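Nekex Reader: Setting Up Your Comics Library
Section 4. Getting your issues in, in order, and on the screen
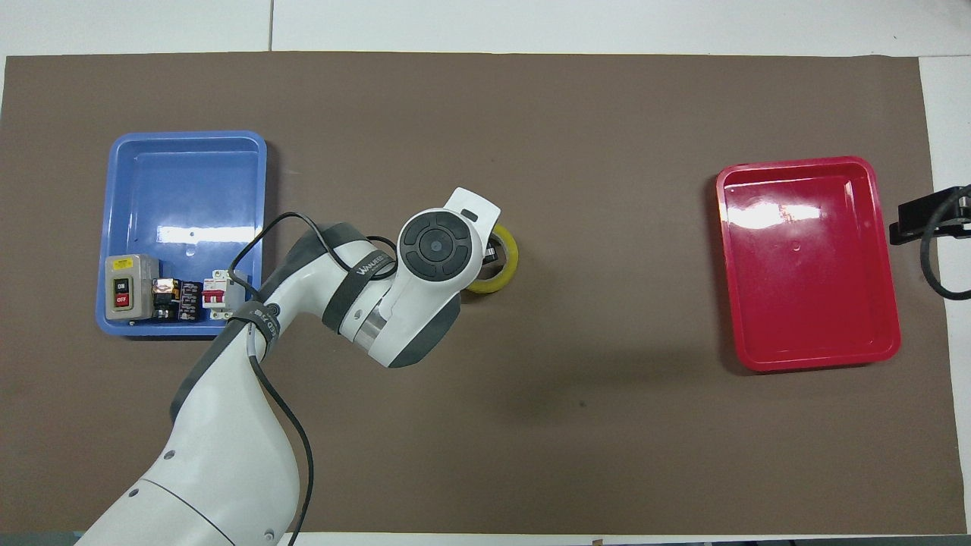
Fig. 4. Blue tray on a work mat.

You have installed Nekex Reader, made an account, and picked a password you will remember until Thursday. The app is now open and showing you an empty shelf. This section fills it. Set aside an evening if you own a few dozen digital comics, and a weekend if you own the kind of collection that has its own hard drive.

Before you begin

You will need:
Nekex Reader 4 or later on at least one device.
Your comic files, in CBZ, CBR, EPUB or PDF format.
Your Tridcombe store login, if you bought anything there.
Free space equal to the size of your collection plus a little more. The reader makes cover thumbnails and page previews, and it does not ask first.

Note: Comics bought from a store that only lets you read them in its own app can't be imported. The file has to be on your device as a file. We get a lot of mail about this and the answer has stayed the same.

4.1 Adding files from your own computer

1. Make one folder and put all your comics in it. Subfolders are fine. Subfolders named "New Folder (3)" are also fine, though they will come back to haunt you in 4.3.
2. In the reader, open Shelf, then Sources, then Add Folder.
3. Choose the folder you made in step 1. Choose the whole folder. If you pick a single issue, the reader will decide your library is one issue long and behave accordingly.
4. Tick Watch This Folder if you want new files to show up on their own.
5. Click Scan and leave it alone. The progress bar moves quickly to the middle and then thinks for a while. It has not frozen.

When the scan ends you'll get a tally. On our test library it read "181 found, 77 matched, 104 unmatched," and yours will probably look just as discouraging. Matched means the reader knew the series and issue number. Unmatched means it found a file called something like scan_final_REAL.cbz and gave up. Both kinds can be read right away.

Caution: Don't rename, move or delete files while a scan is running. The reader will list the old name, fail to open it, and show you a gray cover with a question mark until you scan again.

4.2 Connecting the Tridcombe store

1. Open Shelf, then Sources, then Add Store.
2. Select Tridcombe and sign in. A browser window opens for this. If it opens behind everything else, you are having the normal experience.
3. Approve the request to view your purchases.
4. Return to the reader and pick what to bring over: Everything, Series I Choose, or Covers Only.
5. Click Sync.

Covers Only lists your purchases but doesn't download an issue until you tap it. It is the right choice for phones, and for anyone who bought a giant sale bundle in June and has yet to open it.

Note: Pre-orders appear with a ribbon across the cover and cannot be opened before release day. Tapping them repeatedly has been tested at length.

Note: If you own the same issue as a file and as a store purchase, you'll see it twice. Go to Shelf, then Tidy Up, then Merge Doubles. The reader keeps whichever copy has the larger pages and carries over your bookmark.

4.3 Getting things in order

Comics numbering was designed by people who wanted to sell a lot of number ones. The reader does its best. You'll still need to step in for relaunches, annuals, zero issues, half issues, and any series that went back to its original numbering for an anniversary and then thought better of it.

1. Open Shelf and switch the view to Unmatched.
2. Select a file. To select several, hold Shift and click the last one.
3. Click Identify and type the series title. Leave off "The."
4. Choose the correct run from the list. Check the start year, which is often the only thing telling two runs apart.
5. Enter the issue number. For annuals, type A before the number. For specials and one-shots, leave it blank.
6. Click Apply.

We use a black-and-white series called Skasham for our own testing. It has three different first issues and a crossover that is best read backward, and Majdi Bataineh, who wrote the sorting code, now refers to it only as "that book." If your series defeats automatic sorting too, make a reading list:

1. Click the plus sign beside Reading Lists and give the list a name.
2. Drag issues in from any series.
3. Drag them up or down until the order makes sense to you. The reader won't argue.

A reading list doesn't move or copy anything. Deleting one leaves the issues where they were.

4.4 Setting up the page view

Open any comic and tap the middle of the page to bring up the view menu.

Full Page shows one page at a time. Good on a tablet, hopeful on a phone.
Two Pages shows facing pages side by side. If double-page spreads come out split down the middle, turn on Shift by One. This fixes books whose files count the cover as page two.
Guided moves from panel to panel as you tap. Store purchases usually include a panel map. For your own files the reader guesses, and a layout with round or overlapping panels will give it ideas.
Scroll is for vertical comics such as Nông, the free sampler that comes with the app. Don't use it for ordinary pages unless you enjoy reading through a mail slot.

To read right to left:

1. Open the series page, not the issue.
2. Tap Series Settings.
3. Set Direction to Right to Left.

The setting then applies to every issue in the series. It also flips the page-turn taps, so the left side of the screen now goes forward. You will get this wrong for the first few pages.

Caution: Turning on Auto Crop trims the white margins from scanned pages. It can also trim captions placed close to the edge. If a character seems to be replying to no one, turn off Auto Crop and look again.

4.5 Reading on more than one device

1. Sign in to the same account on each device.
2. On each one, open Settings, then Sync, and turn on Bookmarks and Reading Lists.
3. Close the comic on the first device before opening it on the second.

You can link up to 4 devices. Adding another signs out the one you've used least, with a message that tries to be polite about it.

Sync carries your place, your lists and your settings. It doesn't carry the files themselves, so a comic on your desktop won't appear on your tablet until you put a copy there or add it through a store.

If something looks wrong

Covers are blank. Open Settings, then Storage, then Rebuild Covers. Plug in first if you're on a laptop.

Pages are out of order. The files inside the comic are probably numbered 1, 10, 11, 2. Open Issue Settings and set Page Sort to Natural.

The reader opens to the last page. You finished it. Tap Start Over, or tap Mark as Unread if you'd like to experience the twist again.

A store purchase is missing. Sync once more. If it's still missing, check that it was bought on the account you signed in with and not on the other one, the one with the old email address.

Section 5 covers backing up your library. Please read it before you buy a new computer.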